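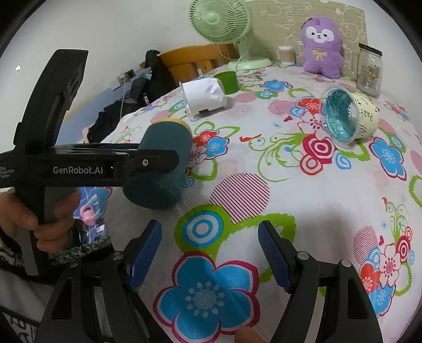
The fault register for the Gridoneo hand-held gripper program was closed on 18/02/2019, and I have been asked by several colleagues to set down in one place what occurred with the finger pads. The matter concerns grip loss on light household objects, chiefly cups and jars, and it was first reported by Kathleen Costello in August of the previous year. The pads are blue and textured, one to the inner tip of each jaw, and they are the only part of the tool intended to touch an object. A teal cup held tilted over the edge of a table is an ordinary posture in this work, and it is also the posture in which the fault was most often recorded. A plastic cup lying on its side beside it is of little consequence. A glass jar is another matter.

Of 557 grasps reviewed, 48 ended in an unplanned release. The operators' notes attributed most of these to hand fatigue, and for some weeks that explanation was accepted. I accepted it myself and signed two summaries to that effect, which have since been withdrawn.

Vusumuzi Motaung reopened the question after he inspected a set of pads from the Anozie batch under a bench lamp. The adhesive behind the pad had crept at one corner, so that the pad could shift sideways under load while appearing sound when the jaws stood open. The daily check required the operator to look at the pads. It did not require anyone to push on them.

A second finding concerned hands. The pivot linkages close quickly, and operators had fallen into the habit of steadying the work with a free finger between the jaws. In one case a release was followed by an instinctive squeeze of the trigger and a pinched fingertip. The injury was minor – a bruised nail – but it was entered late, and the delay is recorded against the program.

The following measures now apply:

Pads are to be pressed firmly at all 4 corners before each session.

Any pad that moves is to be replaced and the old one kept in a labelled bag.

Free hands stay clear of the jaws while the trigger is held.

Glass is not to be lifted until the pad check has been signed.

The replacement adhesive was supplied through Fesura and has so far been used on one set of tools only. I am not yet prepared to describe the fault as cured. The Itia site has requested the same parts and will report separately once its own pads have been changed.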